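Posted August 6, 2019 by bosholm_shop

Left gripper on our laundry cell drops jerseys halfway out of the washer. Pads have 500 cycles on them. Replace or adjust?

stonar4
Swap the pads. We do ours every 400.

prasata
Check the wrist cable first. If it hangs loose it can snag on the door gasket and tug the wrist.
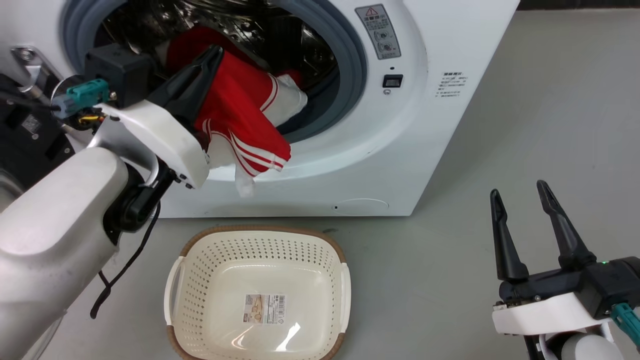 Tie it back in 2 places, leave slack at the joint, then rerun the pull slowly. I did mine in April and kept the old pads.

Contact | © Husar Help | Back to top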